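About Us

Hi! I'm Ruxandra Gavrilă, and this is the page where I'm supposed to tell you who we are. "We" is a bit generous. Cerkstead is me, a shared workshop in Grotmont, and whoever happens to have the next bench that evening and gets talked into holding a cable.

Cerkstead started in December, at my kitchen table, with a spreadsheet and a bad idea. I wanted a robot arm that could tidy up after me at home. Cups, mostly. I leave cups everywhere (ask anyone who has lived with me), and I'd been programming machines at work for years without ever building anything for my own place. So I joined the Grotmont workshop, paid for a locker and a corner of a bench, and started on the thing I now call Montes.

Montes is two halves. The hardware half is the stand, the wiring, the gripper fingers I keep reprinting and the box of power supplies under the bench. The software half is a simulated apartment where I try every move before a motor gets anywhere near it. I spend way more time in the second half than I ever planned to! The apartment has a bed, a dining table, a couple of chairs and a Franka arm on a pedestal, and I can wreck it as often as I like without waking up the neighbors.
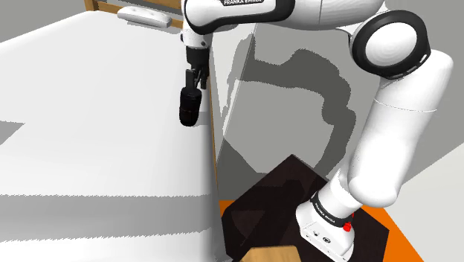 The first thing I learned is that reach is a furniture problem. I'd been thinking about the arm as if it lived in open space, and of course a home is all corners and bed frames. You move the base a little to get at one spot and suddenly the elbow wants to be where a wall is. I must have shuffled that base all over the place before I settled on putting it beside the bed, and I'm still not totally sold on it. If you have opinions, write to me, I love this stuff.

I keep a log of every practice run, partly out of habit and partly so I can feel bad in an organized way. As of Jul 2, 2026 it stands at 2801 runs, and 1498 of those ended with the cup where I'd asked for it. The rest are a mixed bag. Some are grips that closed a hair too early, some are my own typos, and 131 of them come from one long weekend when I had a sign flipped in the wrist rotation and didn't notice until I'd eaten all the snacks.

The dark tumbler is my favorite test object. It's tall, it's got a rounded bottom, and it makes you take the approach angle seriously.
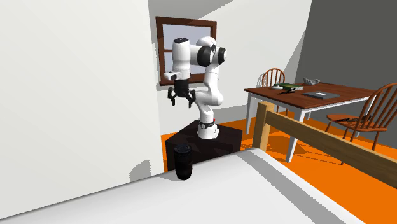 Anyway, coming straight down with the fingers open is what I use for nearly everything now. I had a fancy sideways approach before that and I was very proud of it, and it was slow, and it hated anything close to the edge of the bed. The straight-down version took me two evenings. The fancy one took most of a winter. I kept the old code in a folder called "museum" and I do visit.

So what does Cerkstead do, apart from this? I run small build nights at the workshop for people who want to make something that moves. You don't need a robot of your own. Bring a laptop and a project, or just the laptop, and we'll get you going in the simulator first and then on to brackets and motors if you want to get your hands dirty. Groups are tiny because the bench is tiny. I also do one-on-one help for home builders who've gotten stuck, and I sell a wiring kit called Ziteck, which is really just the harness I wished I'd had for Montes, cut to length and labeled so you don't have to guess which end is which.

I don't do factory work or rush jobs. If you're building something in a garage or a spare room and it almost works, though, send me a note with what you've tried so far. Rough sketches are fine, and so are long rambling emails. I answer those in the evenings, usually with a cup next to me that I'm about to leave somewhere.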